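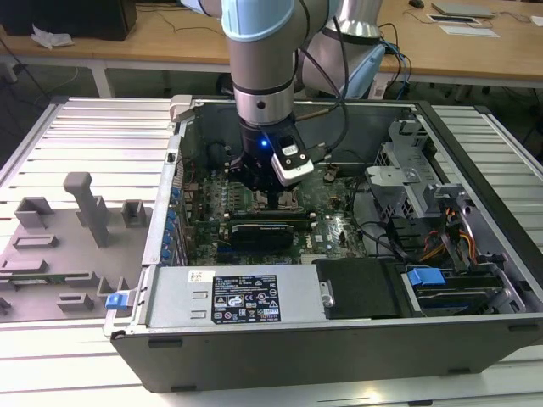

Figure 3. Gripper above the socket area of an opened desktop computer.

4.2 Does hand guiding help?

We doubt the usual claim that hand-guided demonstrations are better data than remote-controlled ones. Of our 556 demonstrations, 297 were hand guided, and the gap between the two sets shrank once we dropped the first 50 trials of each operator. Practice may explain much of it. Dantas and Mendonça report a larger gap on the Tolerum tasks – but their operators chose their own method, so we give that result little weight.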